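## Looking after old newspapers and election leaflets at home

Most of what comes out of an attic box from the 1930s is newsprint, and newsprint of that period was made to last a day. It goes brown, then it cracks along the folds. You can slow that down with things you already have in the house.

**Clear a table first.** Wipe it and let it dry completely. Keep coffee in another room. Wash your hands and skip the cotton gloves, which catch on torn edges.

**Unfold once.** Open each sheet slowly and leave it open under a clean board. If a fold resists, stop and leave the paper in a cool room overnight. Do not iron it. Do not use steam on leaflets, as the red and blue inks in party printing tend to run.

**Take out the metal.** Slide a strip of plastic film under a rusty paper clip before you ease it off. Staples should be bent open from the back with a dull knife. 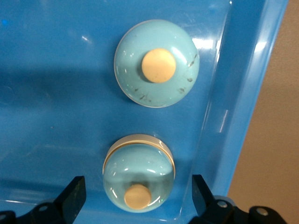
*Two teal lids in a blue plastic bin.*

**No tape.** Ordinary clear tape leaves a yellow stain that won't come out. Put torn pieces together in one polyester sleeve.

**Copy before you store.** Scan or photograph both sides. The shipping notices and grain prices on the back of a speech are often more useful than the speech. Our own run of the Jarnley paper came to 269 pages, and it took 16 evenings. Name the files by year, then month, then page.

**Store flat and dark.** A closet shelf inside the house is better than a basement or garage. Use acid-free folders, with no more than 3 newspapers in each. Turn the folders 90 degrees if they stick out past the shelf, but don't let the paper hang over.

**Label in pencil.** Write on the folder and leave the paper alone. Put down where it came from, even if all you know is "Rumeswood, kitchen drawer."

Check the shelf every November, when the heat has come on. Look for silverfish, damp spots, and a sour smell. A folder that has turned brown inside should be replaced.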